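How to Record a First Batch of Pouring Examples

1 January 2025
By Theano Gkikas

We use cookies to keep this site running and to remember your settings. Accept | Manage

This guide covers the recording side of a pouring task: how to lay out the table, how to run each take, and what to write down as you go. It assumes your arm is already calibrated and that you have a working teleoperation setup. Training comes in a separate guide.

The target for a first batch is 200 takes. Expect to lose a few in review. Our last batch at Pleltedell ended with 179 usable takes, and that was enough to get a policy that reached for the right bottle and tipped it over the glass.

1. Fix the camera first

Mount the camera so that it sees the whole work area and the back edge of the table. Tighten everything, then put a strip of tape on the floor at each foot of the stand. If the camera gets bumped in the middle of a session, stop and start a new session folder. Don't try to nudge it back by eye.

Lock exposure and white balance. Auto settings drift when the arm moves through the picture, and a learner will pick up on that.

2. Lay out the bottles

Use one glass and three bottles that differ in shape and color. Line the bottles up toward the back and set the glass closer to the front, with open table on at least one side. The arm needs that space to come in and to put the bottle down again. 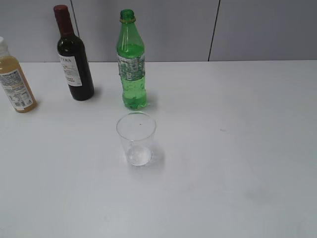 Start layout with three bottles and an empty tumbler, arm out of view.

Clear glass is harder than it looks. On a white table the rim may be only a thin bright line, so check that you can still find it in the recorded video before you go on — the live preview is often sharper than what gets saved.

Keep printed labels on. They give the model something to tell one bottle from another.

3. Record in blocks

Work in blocks of 8 takes. Within a block, keep the bottle order the same and move only the glass. Between blocks, swap two bottles and shift the row a little.

For each take:

- Move the arm to its home pose, outside the camera view.
- Start recording and wait one second.
- Reach, grasp, lift, pour, return, release.
- Go back to home and wait one second before you stop.

Pour at a steady speed. If you miss the grasp, finish the take anyway and mark it as a miss. Misses are useful later, but they should not be mixed in with the good ones.

4. Write the log as you go

Each row needs the take number, target bottle, bottle order from left to right, fill level, and result. We use the Terden log sheet, but any spreadsheet will do. Fill level can be low, half, or full. Change it between blocks so the model sees more than one weight.

5. Review before you add more

Stop at 100 takes and watch them all at double speed. Look for dropped frames, a moved camera, and takes where the written target doesn't match the bottle that was picked up. Fix the log now. In May we skipped this step and had to throw out a full day of work.

Wipe down the table and swap in a dry glass before starting the second half.

Related guides

Naming session folders in Plarov
Kyriakidis gripper pads: when to replace them
Recording lid and cap tasks
Splitting takes for training and testing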